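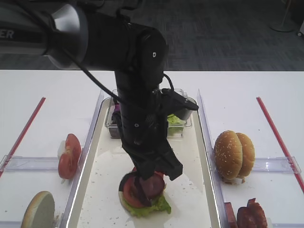
Burger on its tray, partway built.

Stilgate Lunch Club: March bits

Quick one this month, kitchen deliveries start at 7 and I am typing this standing up.

Burger day is back. Beef or black bean, pick when you order, not at the window please. Last burger day the line went out past the bike racks and the bean ones ran out before the Drorden side of the building even got down. So we doubled the bean order. Cheese still extra, sorry, dairy prices.

Numbers for those who ask: 682 lunches served last month, up from the month before. 1,389 since the new year. Soup did better than expected, tuna melt did not. Tuna melt is resting.

New supplier for buns, Calimlim Bakery, over on the Drerkonitz road. Softer, a bit sweeter, no sesame. If you want sesame tell us, a few people already have, loudly.

Order cutoff is now 10:15 am. Was 10:30. Orders after that go on the maybe list and maybe means maybe.

Punch cards: 20 punches gets a free lunch, same as before. Old green cards still good thru the end of April, then swap them at the window. We can't look up lost ones, theres no list.

Also wanted: lids. The square containers keep coming back without them. Check your desk drawers, check your car. Drop them in the gray bin by the stairs, any time before 3.

Menu for next month goes up when the fish price comes in.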